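# Cell technician, kitchen manipulation cell (one post)

Lando, Curkau site. Full time, permanent. Start in June or as soon after as you can manage. 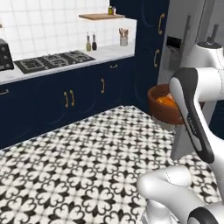

*The kitchen cell in simulation, with the arm and a bowl in front of the fridge.*

Lando runs a robot cell at Curkau in which one arm works in a kitchen. It moves bowls and jars between counter, shelf and fridge, opens drawers and doors, and does it again and again while our software people change how it is controlled. The cell exists twice, once as hardware on the ground floor and once as a simulation. We need one person to look after both so that they stay in step.

The post is hands-on. You will spend more of the week with a hex key, a torque wrench and a calibration target than at a desk. The desk part matters too, because every change to the real cell has to be carried over to the model, and every change to the model has to be checked against the real cell before a run.

## The cell

The arm is white, has seven joints and carries a two-finger gripper. It stands on a steel base plate bolted to the floor, with the controller in a ventilated cupboard behind the partition. The base plate can be moved to any of four bolt patterns, and it is moved more often than any of us would like. Each move means levelling, bolting down, rerunning the base calibration and updating the base position in the model.

The cell is cleared for unattended running inside its fence. With the gate open the arm runs at reduced speed with an enabling switch held. You will be trained on both modes and signed off before you work alone.

The kitchen units were fitted by Forkov, who also supply spare doors, runners and handles. Doors that are pulled by a machine all day wear differently from doors in a house. Hinges drop, screws work out of the chipboard and handles go slack. When a handle has moved by a few millimetres the arm may still find it, but the forces go up and the gripper pads suffer. Checking for this is part of the morning round.

Cabling and the safety circuit are under a service contract with Uddin. You don't need to be an electrician and you must not open the safety cabinet. You do need to describe a fault to them well enough that they bring the right part.

## What you will do

**Every morning, before the first run at 8.30**

- Walk the cell with the power off. Look at the base bolts, cable loop, joint covers and gripper fingers.
- Check the gripper pads for cuts and glazing. Change them in pairs.
- Open and close each door and drawer by hand. Tighten or re-pack anything loose.
- Test the gate switch and both emergency stops, and sign the sheet.
- Run the warm-up routine and the reference move. Write down the error at each of the check points.

**Every week**

- Clean the gripper down to the finger mounts and grease the slide.
- Calibrate the cell cameras against the target board.
- Weigh and measure any new bowls, jars and bottles, and enter them in the object list. The list stands at 152 items.
- Compare ten recorded moves from the real cell with the same moves in simulation. If the two paths drift apart, find out why.

**Less often**

- Move the base to another bolt pattern.
- Replace the cable dress pack. The last one lasted 435 running hours, and we would like the next one to do better.
- Swap a joint cover seal, with the maker's engineer on the phone the first time.
- Take part in the yearly safety inspection with Uddin.

**On the model**

- Keep cabinet dimensions, handle positions and door travel up to date.
- Enter friction values for doors and drawers after measuring them with a spring gauge.
- Check that the collision shapes of bowls and utensils make sense. A bowl that is a solid lump in the model can't be gripped by its rim or filled.
- Write a short note with each change, saying what was altered and what it was measured with.

## A typical fault

This one comes from our log and gives a fair idea of the work.

The arm began dropping bowls on the way to the fridge. It only happened on the longer reach, and only with heavier bowls. The grip force reading was normal. The software team suspected their own last change and spent a day going back over it.

The cause was a finger mount screw that had backed out by less than a turn. Under a light bowl the finger sat straight. Under a heavy one it leaned, the pad met the rim at an angle and the contact patch shrank to a strip. The simulation had shown no trouble because in the simulation the finger can't lean.

The repair took 19 minutes, including cleaning the thread and refitting with the correct thread lock. The check of that screw was then added to the morning sheet. We also added a small amount of play at the finger to the model, as an option that can be switched on for testing.

If you read that and wanted to know the torque value, you will probably enjoy this job.

## What we ask for

You must have:

- A trade or technical qualification in mechanics, mechatronics, maintenance or something close to it, or several years doing such work without the paper.
- Practice in reading drawings and using measuring tools properly.
- Experience of working on machines that are locked off, and the patience to lock them off every time.
- Enough confidence with a computer to edit a settings file, compare two versions and notice when a number is in the wrong unit.
- Clear written English. The log is read by people who weren't in the room.

It would help to have:

- Time spent with an industrial or collaborative arm of any make.
- Some experience with 3D modelling or a physics simulator. We can teach ours.
- Basic Python.
- A bit of joinery. The cupboards need more care than the arm does.

We don't ask for a degree. People who have looked after packaging lines, lifts, print machines or hospital equipment have the right background, and we would be glad to hear from them.

## Physical side of the job

You will kneel, reach into base cupboards and work under worktop height for short spells. The base plate is moved with a lifting truck and two people. The gripper is light enough to take off by hand. If any of this needs adapting for you, say so in your application or ring first — most of it can be changed, and the bench already adjusts for height.

The room is quiet apart from the cooling fans. Bright work lights are on for much of the day.

## Hours and conditions

- 37.5 hours a week, normally 8.00 to 16.00 with half an hour for lunch.
- One late turn a month, until 20.00, when long runs are set up. Time is given back the same week.
- No weekend working. Unattended runs that stop at the weekend stay stopped until the morning round.
- 27 days' leave plus public holidays.
- Work clothes, safety shoes and hand tools supplied. You may bring your own tools, but they must be on the tool list.
- Pay on technical grade 4 or 5, depending on experience. The full scale comes with the application pack.
- Paid training, including the arm maker's maintenance course in your first year.

You will report to the cell lead and work alongside a team of six. For the first eight weeks you will share the morning round with the technician who does it now and is moving to another cell in the same building. There will be time to ask questions and to change the sheets if you find they are badly written.

## How to apply

Write to the Lando recruitment desk, quoting reference **CK-139**. Please send:

1. A CV of no more than two pages.
2. One page on a machine you have kept running. Tell us what went wrong with it, how you found the fault and what you changed afterwards. Sketches are welcome, and hand-drawn is fine.
3. A line on when you could start.

A covering letter isn't needed.

Shortlisted applicants will be invited to Curkau for half a day. It starts with a tour of the cell, followed by a practical task at the bench (a gripper with a fault in it, tools provided), then a short exercise at the simulation screen and a conversation with two of the team. The simulation exercise uses a printed guide, so you don't need to know the software beforehand. Travel costs within the country are refunded against receipts.

We reply to every application, including the ones we turn down. If you would like to see the cell before deciding whether to apply, ask the recruitment desk for a visit. Early afternoon is best, between runs, when the gate is open and the arm is parked.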